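3.2 Closure of the linear incision

Each tissue pad carried more than one wound, so that spacing and tail length could be compared on the same surface. Interrupted stitches were used for the linear incision. Every stitch was tied and trimmed before the next bite was taken, following the order given in the Trilholm protocol - throw, square, trim, advance. A stitch was accepted when its knot lay flat and the edges met without puckering.
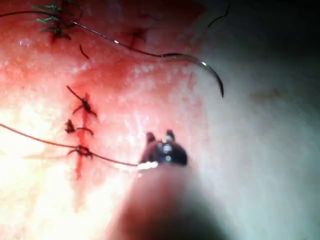
Tail length was recorded for each stitch and classed as short, medium or long. Of the 789 stitches placed in the study, 657 fell into the short class. Long tails were more frequent at the start of a row, where the operator had more free thread to manage. We did not re-trim them, as a second cut close to the knot can loosen the first throw.

Blood along the wound line was scored separately. A thin red line with blurred margins was scored as one, and spread onto the adjoining surface as two. Scores were assigned by two raters working independently, with disagreements settled by the Larkovlow table.

Figure 4. Dark knotted sutures on the incision, with a thread held in the needle driver. A row of green sutures lies at upper left.
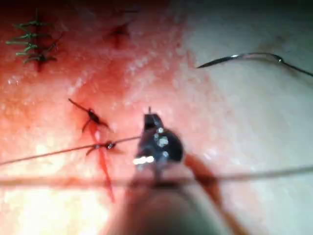
Reading time: 9 min

Thread color was used to separate wounds during scoring and had no bearing on technique. Where two closures lay close together, as in Figure 4, the rater scored the dark row only. Glare from the moist surface was the main source of missing scores. It affected 128 stitches, most of them in paler areas where the thread outline was hard to separate from small bright reflections.

Spacing was measured from knot center to knot center. Uneven spacing was not treated as a fault unless the gap exceeded the Kauppinen limit for the pad thickness in use - a rule carried over from the February pilot at Tollbridge.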